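Groltby 4 desk, white top, 3 months in

The Groltby 4 is a fixed-height desk sold flat-packed, with a steel underframe and a coated top. I bought mine in October to replace a trestle table that flexed under a monitor arm. It carries one screen, a laptop and, in the evenings, a sewing machine.

Assembly took 48 minutes with a hand driver. The instructions are drawings only, and step seven shows the crossbar upside down. Check the slots before tightening anything. The bolts are standard metric and the threads were clean. One of the levelling feet arrived with a burr, which I filed off.

Rigidity is good front to back and fair side to side. With the sewing machine at full speed there is a small sway along the long axis, and tightening the crossbar a second time halved it. The Tremance desk I used at work was stiffer but a good deal heavier, and it needed two people to turn over.

The coating resists tea and biro. It does not resist permanent marker, and solvent leaves a dull patch. A matte white top shows graphite quickly - a damp cloth removes it, but expect to do this weekly. Glare from a desk lamp is low. The edges are softened enough that a bare forearm is comfortable for a full day.

Cable management is the weak point. The tray supplied is too shallow for a six-way block, and its clips let go when the block is pulled. I fitted a Testetti tray instead, using the existing holes.

At 231 pounds it costs more than it should with that tray in the box. The frame and the top justify most of the price. I would buy it again without the accessories, if they sold it that way.

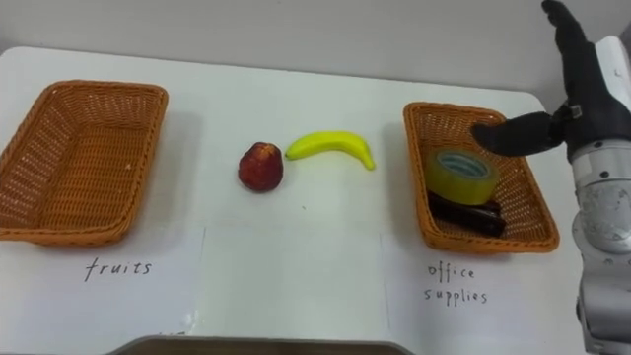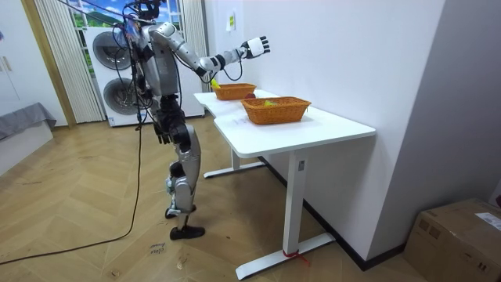

White desks, pale floors and light walls go together easily.
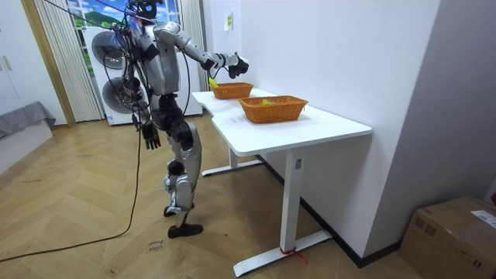
Nadiia Karpenko: Mine had the same sway. Washers under the crossbar bolts cured it, and the clips on the tray can be swapped for cable ties through the slots. Did you have any trouble with the top bowing in the middle? Mine has dropped 3 mm under a printer.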